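Blog > Robotics club > Build notes

Two arms, one cloth: where the folding project stands

Last updated: July

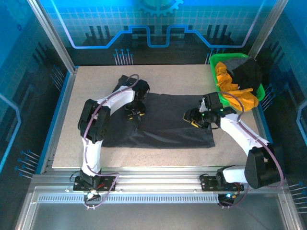 What the task is

The club signed up for the laundry category of the Stunda student challenge. The rules are short. A piece of cloth starts on the table, the arms fold it, and the result gets scored on how well the edges line up. A second round starts with clothes in a basket, and the arms have to take one out and lay it flat before folding. We are working on the first round. The basket stays at the back of the table anyway, so the model gets used to having it there.

I joined to do wiring and ended up on the data side with Mhairi Yule. Thomas Pagano handles the mechanical work. These notes are mostly for the people who take over from us next term.

Mounting

Both arms are on black plates on the front rail. The rail is slotted aluminum, so the plates can slide, and for the first few weeks they did. A shift of a few millimeters is enough to ruin everything recorded before it. Thomas scribed a line on the rail at each plate edge. Check the lines before every session. If a plate is off its line, loosen it, move it back, tighten it, and run the home pose once before recording anything.

The panels with the circuit artwork came with the enclosure from Hotdale. Two people have asked me if they can be swapped for plain ones. They can, but then we would have to throw out all the recordings made with them up. Leave them.

Cables

The purple cables follow the outside of each arm and need slack at the gripper and the shoulder. With too little slack the wrist stops short and the motor heats up trying to finish the move. With too much, the loop drags across the cloth and the model learns to expect it. Set the slack with the arm at full reach, then bring it home and see where the loop hangs.

The wiring at the base of the left arm still needs a proper cover. I have had that on my list since the Bassi build and it is still on my list.

Recording

A session is 40 episodes. One person drives the arms, the other resets the cloth and writes down failures. Swap at the halfway point, as driving quality drops before the driver notices it.

We have nearly 600 usable episodes. The target is 1,000 before we train the next version. An episode counts as usable if both grippers let go cleanly at the end and the cloth stays on the table the whole time. Slow is fine. Hesitating over the cloth for a long time is not, and Mhairi cuts those.

Dark cloth is harder than light cloth for us. The folds have little contrast against the rest of the fabric, and the model often picks a wrinkle when it should pick a corner. We tried more light, which helped somewhat and also put glare on the tabletop. The present plan is to record more dark cloth and leave the lights alone.

Grasping

The fingertips close on fabric well if they come in at a shallow angle. Coming straight down, they press the cloth into the table and slide off. The left arm is the better of the two at this. The right one has some play in the wrist that Thomas has taken apart twice without finding the cause. His current guess is a worn horn screw. Mine is the calibration file, which was copied over from the left arm at some point by someone who did not write it down (me).

Open items

- Cover for the base wiring, left side.
- New calibration for the right wrist, saved under its own name.
- Spare fingertips. Lanen has them on back order.
- Decide if the basket round is worth entering this year. Mhairi says yes. I would like to see the first round work five times in a row before I answer.

The logs are in the club folder under the session number. If a session has no failure sheet, do not train on it.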